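Dumo Service Arm – Set-up and Safe Operation Guide
Section 3: Working Rules for Kitchen and Dishwashing Tasks

3.1 Scope

This section applies to all supervised operation of the Dumo arm in a kitchen, kitchenette or staff lunchroom fitted with a benchtop, a sink and a dishwasher. It is to be read together with Section 2 (Mounting and Power) and the site risk assessment. Where a local work health and safety requirement is stricter than this guide, the local requirement prevails.

Unattended operation is not authorised under this section.

3.2 Roles

Each session shall have a nominated operator and a nominated observer. The operator controls the arm and is responsible for starting and ending each task. The observer carries the stop pendant and has no other duties while the arm is energised. The two roles may be exchanged only when the arm is parked.

Site authorisation is issued by Slamet Krishnan, Operations Safety, Caredow. Requests to vary a rule in this section are to be made in writing to Itzel Barrera, Technical Documentation, before the session and not during it.

3.3 Preparing the work area

1. Confirm that the mobile base is level and that its castors are locked.
2. Mark the exclusion zone on the floor with low-tack tape, using the reach diagram in Section 2.
3. Route power and data cables away from the side on which the observer will stand. Where a cable must cross the floor, lay it flat and remove any loops standing clear of the surface.
4. Remove knives, skewers, graters and glassware from the sink, the drainer and the dishwasher.
5. Wipe up any water or detergent on the floor.
6. Check that the observer is wearing enclosed, flat-soled shoes. Thongs and sandals are not acceptable.
7. Test the stop pendant. The arm must hold position when the button is pressed and must not resume when the button is released.

CAUTION: Do not route a cable through the gap between a dishwasher drawer and the adjoining cabinet. Closing the drawer may crush the cable and damage the seal.

3.4 Crockery and permitted loads

Only items listed in the site's task register may be handled. For initial commissioning, Caredow recommends the Bañuelos practice set, as its bowls and cups have no handles or fine rims. Items brought from home are to be kept out of reach of the arm.

The hand is to be fitted with clean Skilov fingertip covers. Replace the covers after 37 sessions, or sooner if the surface is glazed, split or lifting at the edge. Covers that have been used with raw food residue are to be discarded.

Note – The task register should record the item type and the date on which it was approved. It is not necessary to record individual cups or bowls.

3.5 Loading and unloading sequence

1. Open the dishwasher fully by hand. The arm shall not be used to pull or push the door or drawer.
2. Announce "arm live" and wait for the observer to acknowledge.
3. Approach each item at reduced speed. Close the hand until contact is indicated, then pause before lifting.
4. Lift clear of the rack before moving sideways. Plate supports are easily caught by the lower edge of a bowl.
5. Carry the item over the benchtop or the open drawer wherever the layout allows. Avoid carrying crockery over bare floor.

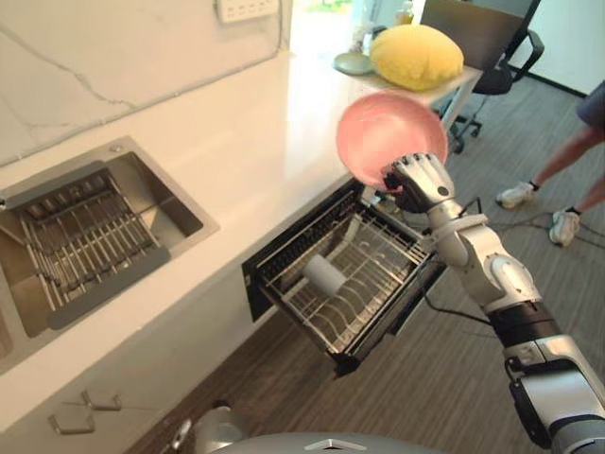
6. Lower the item until it is supported, open the hand, and withdraw along the line of approach.
7. Park the arm before anyone enters the exclusion zone, including to straighten an item that has tipped over.

CAUTION: If an item is dropped, press stop first. Do not reach for it. Broken crockery is to be cleared with a brush and pan after the arm has been isolated.

A task that fails on three consecutive attempts is to be abandoned and entered in the log. The operator may proceed to another item – the grip settings, however, are not to be altered until the entry has been reviewed.

3.6 Ending the session

Return the arm to its parked position, isolate the power and coil the cables. Close the dishwasher by hand. Wipe the fingertip covers with a damp cloth and allow them to air dry. Both the operator and the observer are to sign the log before leaving the area.

The next scheduled review of this section is in November.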